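Section 4: Booking a timed tour and setting up your wristband

Use this section after you have made a Stirider account and linked your park ticket. If you have not linked a ticket, go back to Section 3. The steps apply to guided tours at Jemham Wildlife Park, including the Chisholm Gorge Walk and the Plindden Night Drive. They do not apply to rides with a standby queue.

Updated October 2024.

4.1 Before you start

You will need:
Your ticket number (13 digits, on the back of a printed ticket or at the top of the email)
The height and age of each child in your group
A phone with Bluetooth turned on

Note: One account can hold up to 21 guests. Larger groups must book through the group desk.

4.2 Booking the tour

1. Open the app and tap Tours.
2. Choose your date. Dates in grey are full or not yet released.
3. Choose a start time. This is the time the guide leaves, so plan to check in 30 minutes earlier.
4. Tick the name of each guest who is going. Guests under the height limit show a red bar and cannot be ticked.
5. Tap Hold. Your places are held while you pay.
6. Enter your card details and tap Confirm.

Do not close the app until the green confirmation page loads. If the page stalls, open My Day before you try again. A tour listed there has been paid for, and a second attempt will charge you twice. 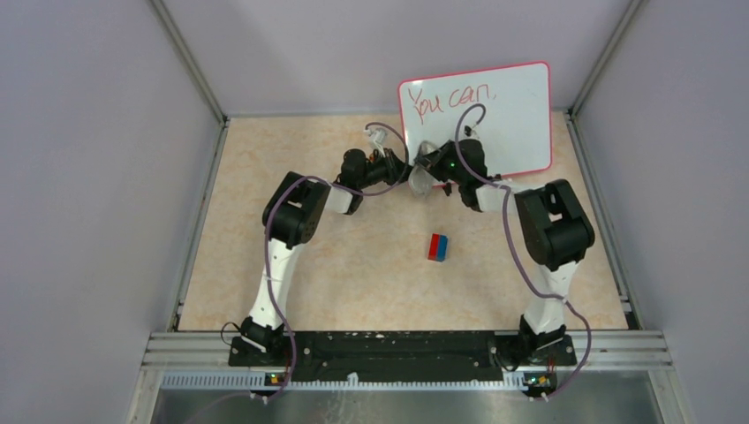

Jean Gunn wrote in to say that her booking did not show in My Day until she had signed out and back in, and that she nearly paid again while she was waiting. Could the guide mention that, she asked, because the help page only says to refresh.

Signing out does work, and it is safe to do. Your booking is stored with the park and not on the phone. If it is still missing after you sign back in, go to Guest Services with your card receipt.

4.3 Pairing the wristband

Wristbands are handed out at the park gate. Each guest on a tour needs one, including children in carriers.

1. Press the side button until the light blinks blue.
2. In the app, tap My Day, then Wristbands, then Add.
3. Pick the guest's name and hold the band against the back of the phone.
4. Wait for the band to buzz. The light turns solid green.
5. Repeat for the next guest.

Caution: Pair one band at a time. If two are blinking together, the app may match the wrong name, and the tour gate will turn that guest away.

Yu-ting Leung at the Chisholm gate can reset a mismatched band, but the line there gets long before the first tour – check your names at the park entrance if you can.

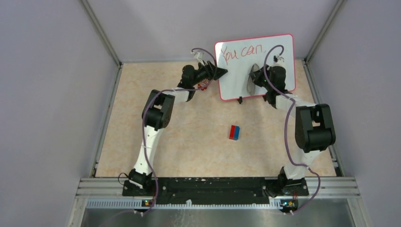 4.4 Checking in

1. Follow the orange signs to your tour gate. The Night Drive gate is behind the aviary and is a fair walk from the main entrance.
2. Touch each band to the reader.
3. Put loose items in a locker. Hats, sunglasses and cameras need a strap.
4. Collect a harness if your tour uses the rope bridge. A guide will fit it.

Caution: Do not loosen the harness once it has been checked. Ask a guide if it pinches.

4.5 Changing or cancelling

Open My Day, tap the tour and choose Change or Cancel. You can move a booking 2 times at no charge. Cancellations made the day before get a full refund to the same card. Same-day cancellations are given as park credit, valid until the end of the following April.

If the park calls off a tour for weather, you do not need to do anything in the app. The refund is sent automatically and your band will still open the other gates you have booked.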